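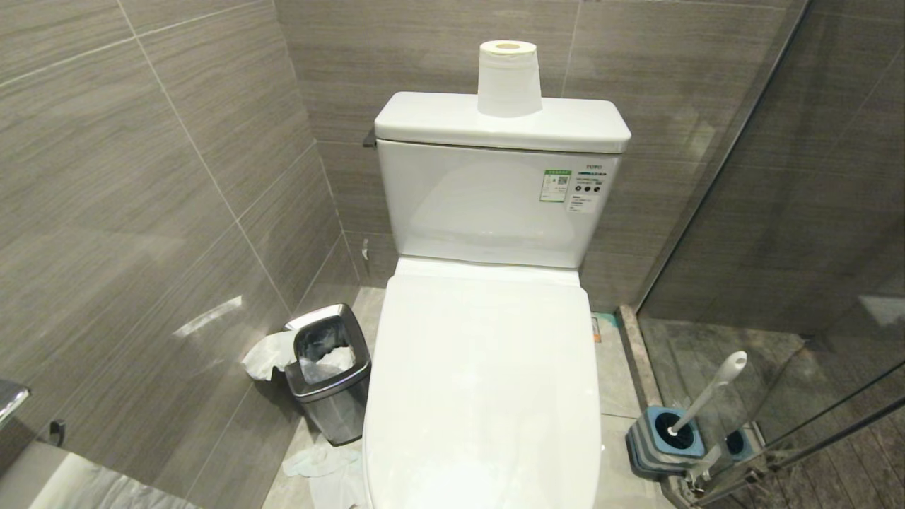 How often should the fill valve seal in a cistern be replaced?

Replace the seal every two years in hard water areas. In soft water the same seal can stay in service until the refill time becomes noticeably longer or the valve no longer shuts off cleanly.

Bathroom > Cistern Parts > Fill Valves > Starkine Bottom-Entry Fill Valve

Print this page | E-mail this page

Starkine Bottom-Entry Fill Valve

The Starkine is a float-operated fill valve for close-coupled and one-piece toilets with a water inlet in the base of the tank. It is supplied by Bjarnason from the Brurnberg warehouse and replaces the earlier Virnatia valve, which is no longer stocked. Seals and inlet filters for the Virnatia remain available while supplies last. The two seals differ in diameter and must not be exchanged.

Construction

The body and riser are molded in acetal. The float is a closed cup that travels on the riser, so the valve needs no side clearance for a float arm. The seal is a silicone diaphragm held under a quarter-turn cap. A removable mesh filter sits in the inlet shank. The shank is threaded plastic as standard; a brass shank can be ordered under a separate part number and should be chosen where the supply connection is rigid pipe.

The refill outlet is a barbed spigot on the side of the cap. It takes the flexible tube included in the pack, which clips to the overflow pipe of the flush valve. The end of the tube must stay above the water line. A tube pushed down inside the overflow can siphon the tank and cause the valve to run at intervals.

Adjustment

Height is set by twisting the riser and locking it with the collar. Water level is then set with the screw on the float link. Turning the screw clockwise raises the level. Set the level to the mark molded or printed inside the tank. If there is no mark, keep the water below the top of the overflow pipe by 20 mm.

Replacing the seal

1. Close the supply stop valve and flush the toilet.
2. Hold the riser below the cap and turn the cap counterclockwise.
3. Lift out the old diaphragm. Note which face was up.
4. Place a cup upside down over the open valve and open the stop valve briefly to flush out grit.
5. Close the stop valve, fit the new diaphragm and turn the cap clockwise until it stops.
6. Open the stop valve slowly and check the shut-off level.

Do not use grease or petroleum jelly on the diaphragm. Clean water is enough. Tablets or blocks containing chlorine should not be placed in the tank, as they harden silicone and acetal and end the warranty on both.

Inlet filter

A slow refill with a sound seal usually points to the filter. Close the stop valve, disconnect the supply hose and pull the filter from the shank with pliers. Rinse it from the outlet side. Lime scale can be removed by soaking in white vinegar. Do not run the valve without the filter.

Specifications

Inlet position: bottom
Working pressure: up to 9 bar
Water temperature: cold supply only
Height adjustment: twist riser with locking collar
Seal: silicone diaphragm
Body: acetal
Shank: plastic, brass optional
Warranty: 2 years, seals and filters excluded

Supplied in the pack

Fill valve with filter, shank washer, lock nut, refill tube, overflow clip and instruction sheet. The supply hose and stop valve are sold separately.

Before ordering

Confirm that the inlet is in the base of the tank. Side-entry tanks need a different valve. Measure from the tank floor to the underside of the lid with the lid in place, and compare the result with the dimension drawing on the instruction sheet. On one-piece toilets with a low tank, check also that the float can travel its full length without touching the flush lever.

Part numbers for the brass shank version changed in December 2021. Orders using the old number are still accepted and will be filled with the current part. Opened packs can be returned only if the washer has not been compressed.

Print this page | E-mail this page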